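翻訳ミステリのシリーズもの、途中の巻から読んでも大丈夫でしょうか

読書・本の相談 > ミステリ・サスペンス
投稿者:もなか二号

図書館の新着棚で「スタスティア警部補」というシリーズの4巻目を見つけて借りてきました。港町のパッタナサラニー(表記はPattinasaranyです)を舞台にした警察もので、裏表紙のあらすじを読む限り、倉庫会社の帳簿係が行方不明になる話のようです。

借りてから気づいたのですが、1巻と2巻は図書館に所蔵がなく、3巻は貸出中で予約が入っています。新品は1巻だけ品切れで、古書だと2,175円の値がついていました。文庫1冊にその値段を出すのは少し迷います。

お聞きしたいのは次の点です。

・4巻から読んで、話の筋は追えますか。
・前の巻の犯人が4巻の中で明かされてしまうことはありますか。
・もし順番に読んだほうがいいなら、1巻を飛ばして2巻からでもよいでしょうか。

ふだんは国内の本格ものを中心に読んでいて、海外のシリーズものはほとんど経験がありません。登場人物の名前を覚えるのが苦手です。返却期限まで2週間弱あるので、読むかどうかをそれまでに決めたいと思っています。ネタバレなしでお願いします。

投稿者:栞はさみっぱなし

全巻読みました。ネタバレなしで書きます。

まず4巻の事件そのものは、その巻の中で始まってその巻の中で終わります。帳簿係の失踪も、途中で出てくる2つ目の事件も、前の巻を知らないと解けないところはありません。筋を追うだけなら問題なく読めます。

前の巻の犯人については、2巻の分だけ注意が必要です。4巻の79ページで、主人公が同僚と食堂で話す場面があり、そこで2巻の事件の結末にかなりはっきり触れます。名前は出ませんが、2巻を読み始めればすぐにこの人だとわかる書き方です。1巻と3巻については、事件があったことに触れる程度で、犯人まではわかりません。

なので、私なら2巻を先に読みます。2巻は新品で普通に買えるはずです。3巻は予約待ちでも構いません。3巻は主人公が休暇で山のほうへ行く話で、港町のレギュラーがほとんど出てこないため、後回しにしても困りません。

1巻を飛ばすことについては、構わないと思います。1巻は主人公がまだ制服組で、相棒も違います。文章も少し硬く、作者が手探りで書いている印象がありました。シリーズが気に入ってから戻って読むと、若いころの話として楽しめます。古書に2,175円を出すのは、そのあとで考えればいいのではないでしょうか。

人物名ですが、巻頭に登場人物表があります。4巻は20人載っていて、これは多いほうです。ただ、半分近くは一度か二度しか出てきません。覚えておいたほうがいいのは警察署の面々と、倉庫会社グメント(Gument)の経営陣です。警察署の人たちは姓で呼ばれたり階級で呼ばれたりするので、最初は表に指をはさんで読むとよいです。

本格がお好きとのことなので、ひとつだけ付け加えます。このシリーズは手がかりを全部出してから解く形にはなっていません。主人公が聞き込みで得た話が、読者には数章遅れて知らされることがあります。4巻はその傾向がやや強く、2巻は比較的フェアです。犯人当てとして読みたいなら、その意味でも2巻からをおすすめします。

投稿者:ミスじゃなくてミステリ

途中からで大丈夫です。私は5巻→1巻→4巻の順で読みましたが楽しめました。気にしすぎないほうがいいと思います。

投稿者:夜更かし文庫

上の方の回答と少し意見が違うので書きます。

借りた本が手元にあるなら、4巻から読んでよいと思います。食堂の場面の件はそのとおりですが、あそこは章の最後の2ページほどで、次の章の頭まで飛ばしても筋はつながります。食堂に入って注文をするところまで読んで、コーヒーが運ばれてきたら次の章に移ってください。私は友人に貸すとき、そこに付箋を貼って渡しました。

2巻はたしかに犯人当てとしてよくできていますが、序盤が長いです。漁協の選挙の話が100ページ近く続いて、事件が起きるのはそのあとです。海外のシリーズに慣れていない方が最初に読むと、そこで止まってしまうかもしれません。4巻は冒頭で帳簿係がいなくなるので入りやすいです。

それから翻訳のことです。1巻から3巻までと4巻以降では訳者が替わっています。4巻からは会話がずっと読みやすくなりました。そのかわり表記の揺れがあり、3巻まで「ムター」だった町の酒場(Muter)が、4巻では「ミュテール」になっています。同じ店です。私は途中まで別の店だと思っていて、主人公のアリバイ確認の場面で混乱しました。4巻から入って2巻に戻る場合は、これだけ頭に入れておいてください。主人公の「スタスティア」は全巻同じです。

名前を覚えるのが苦手なら、紙を1枚用意して、出てきた順に名前と職業だけ書いていくのがいちばん確実です。登場人物表は便利ですが、このシリーズの表は肩書きに「未亡人」と書いてあったりして、夫がまだ生きている段階で読むと先がわかってしまうことがあります。4巻の表にはその種の記述はなかったと記憶していますが、6巻の表は見ないほうがいいです。

投稿者:もなか二号

みなさん、ありがとうございます。

確かめたところ、2巻は近所の書店に在庫がありました。ただ返却期限のこともあるので、今回は4巻から読むことにします。食堂の場面は、コーヒーが来たら次の章へ移るようにします。79ページに付箋を貼りました。

酒場の名前の件は知らなければ確実に混乱していたと思います。紙に名前を書く方法も試してみます。

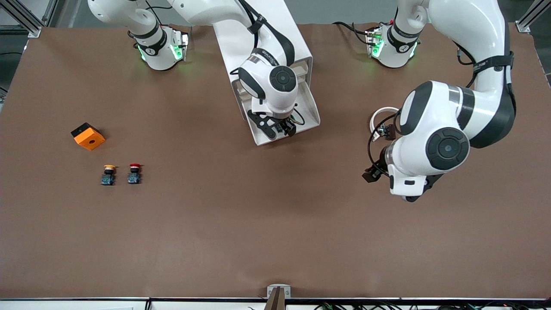

2巻は4巻を返してから買うつもりです。選挙の話が長いとのことなので、そこは覚悟して読みます。3巻の予約も入れておきました。順番が回ってくるのは4月になりそうです。1巻は、2巻まで読んで気に入ったら古書で探します。

6巻の登場人物表は見ないようにします。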